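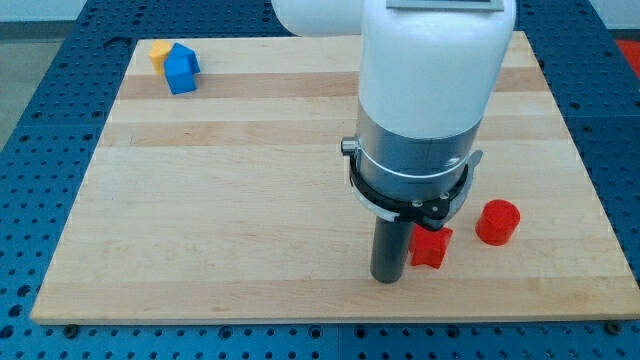 Khôi Cù wrote in to ask whether a glued-strip board can stay flat through a winter of dry indoor heat, or whether he should save his money and buy another sheet of plywood. He has had two boards cup on him and doesn't want a third.

Mine has stayed flat. I've had the Fomari board since January, and I put a straightedge on it again before writing this. Corner to corner there is no light under the edge. Along the length there is a hair at one end, which was there when I unpacked it.

**What you get**

A rectangular board in a pale wood, made of strips glued side by side and running the long way. The color varies from cream to a light tan, and mine has one strip that is clearly darker than the rest. Fomari says on the order page that strips are not matched, so I can't call it a defect. If you want an even top, buy something else. I don't mind it — I use the dark strip as a rough guide when I line things up.

It cost me 178 dollars plus shipping. The Litico board in the same size was 123, and I had one of those before. The Litico was fine for the first few months, then a glue line opened near the middle and started catching sandpaper dust. I filled it and it opened again.

**Surface**

It came sanded but not finished. I wiped on two thin coats of Ninh hard oil and left it overnight between coats. The end grain took a lot more oil than the face did. After that, water beads for a few minutes, which is long enough to get a rag. Pencil marks come off with an eraser. Marker does not come off.

The face is soft enough to dent. I dropped a small vise on it in the second week and the mark is still there. Steaming it with a damp cloth and an iron raised it partway.

**On a metal table**

I use it as a loose top over a perforated plate. The plate is good for bolting things down and bad for everything else: small screws go straight through the holes. A board on top fixes that. Check the underside before you set it down, though. Mine had a dried drip of glue that made it rock until I scraped it off.

If yours slides, a sheet of Vuko drawer liner underneath helps. I tried cork first and it crumbled.

**Complaints**

The edges are sharp out of the box and need a pass with sandpaper. Packaging was one layer of cardboard, with a crushed corner that luckily didn't reach the wood. No care sheet was included.

I'd buy it again at this price. For Khôi: oil both faces, the same number of coats on each, and don't store it leaning against a wall.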